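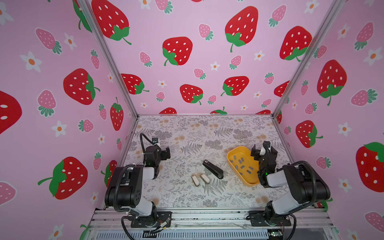 Strawberry wallpaper in pink and red, with little white flowers.

Tramgate Berry Patch -- progress report to the Nesico Small Grants Program
30th December

Hello again from the patch! I know the form asks for a page and I'll try to behave, but it's been a big spring and I've got a fair bit to tell you.

Where we're up to

When I last wrote, in September, the beds were built and the first runners were in, and I was worrying about the frost. We did cop one bad night (the car windscreens were white all the way down Kwok Lane) and lost a row on the low side. The rest came through under old bedsheets. We'd planted 100 runners from the Nernska nursery, and they threw in a few spares when I went back looking miserable, so the gap got filled within the fortnight.

Picking started later than I'd promised in the application, and then everything came at once. By last week we'd filled 482 punnets. They go out on the trolley by the gate with a note saying one per household, please, and most people stick to it. There are 33 households signed up now, nearly all from the flats, and they take turns at watering and picking.

The birds

I told you in my first report that we wouldn't need netting. I was wrong. The wattlebirds found us the minute anything turned red, and for a few days I reckon they were eating better than the neighbours. We've now got fine white netting over hoops made from irrigation pipe, pegged tight so nothing gets tangled in it. It's a pain to lift for picking and the kids are always leaving a corner up, but the fruit is lasting long enough to ripen properly, and the flavour is so much better when it does!

Money

We've spent $1360 so far. The biggest chunk was timber and soil for the beds, then the runners, then the drip line and its timer. Netting wasn't in the budget, so I moved the money across from signage -- I rang your office first and was told that was fine as long as I mentioned it here. Receipts are in the folder I sent with this, apart from the one for the pipe joiners, which went through the wash. I've put in the bank statement with that line highlighted and hope it'll do.

What hasn't gone well

The jam day. We had to put it off twice, first for the heat and then when the hall kitchen was double-booked, and by the time we got a spot there wasn't enough fruit left in one go. I've frozen what I could and we'll have a crack at it in autumn. The worm farm is also a bit of a sad story. It was sitting in full afternoon sun and I should have known better. It's been moved behind the shed and we're starting over with a new lot of worms.

Coming up

The plants are slowing down in the heat, so January is mostly mulching, watering and snipping off dead leaves. After that we'll peg down the new runners in pots of their own, so each household can take one home for the balcony. I'd also like to try a pale pink variety next to the red ones, if there's anything left after the mulch.

One question for you: can the signage be handwritten? A few of the kids are very keen, and it would save us the printing. If that's a yes I'll get the paint out as soon as school goes back.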